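I finally finished knitting the sweater I started last winter, so settle in, this is going to be a long thread about wool, math and my own stubbornness.

The pattern is called Londa. Bottom-up, round yoke, one of those ones where you look at the photo and think "sure, I can do that" and then it's 1 a.m. and you're counting stitches on your fingers.

Yarn is Marinho worsted in a color they call Wet Slate. I bought 6 skeins. Please remember that number, it comes back to hurt me.

I swatched! I want credit for this. I even washed the swatch. Then I measured it wrong by half a stitch per inch and happily cast on for a person much larger than me.
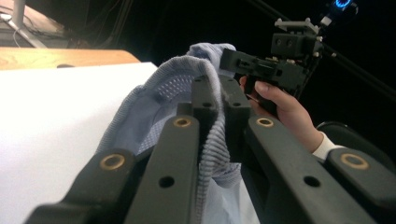
So I ripped out the whole body. All of it, up to the armpits. It took one episode of a baking show and I didn't look down once.

Second try, smaller size, smaller needles. Much better fabric too, kind of dense and bouncy. I got through the body in three weeks, mostly on the bus and in the waiting room at the dentist.

Sleeves are where I lose the will to live. I did both at the same time on one long cable because I know myself – if I finish one sleeve, I will own a sweater with one sleeve. 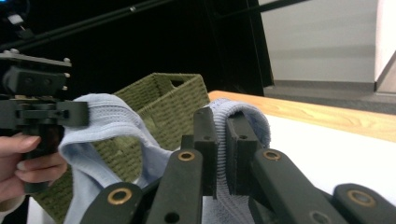

Then halfway up the yoke I ran out of yarn. Every shop near me was sold out of Wet Slate, and the new dye lot online looked practically purple.

I ended up finding a skein on Hivari from a lady who'd only used it for the cuffs of some mittens. Same lot!! I have never paid for anything so fast in my life.

While I waited for the mail I made a hat. We don't need to talk about the hat.
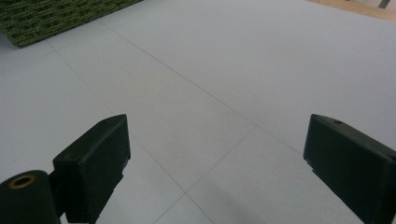
The colorwork part of the yoke was the best bit by far. 4 rounds in and you can already see the little leaves. I used leftover Horilau for those, a mustard that has been in my stash forever, and it looks so good against the gray.

Tip if you're new to this: catch your floats loosely. Looser than that. My first go puckered like a raisin and I had to take it back to the last plain round. 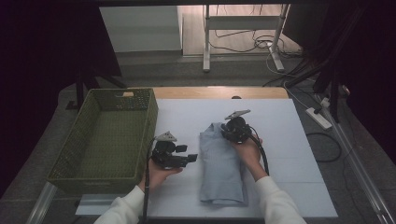 Both hands full on a Wednesday.

It's blocking on the spare bed now, pinned out on every towel I own. The neck came out a tiny bit wide but I'm leaving it. I'm thinking a cardigan next, if anyone has a pattern with pockets that don't sag, please send it my way!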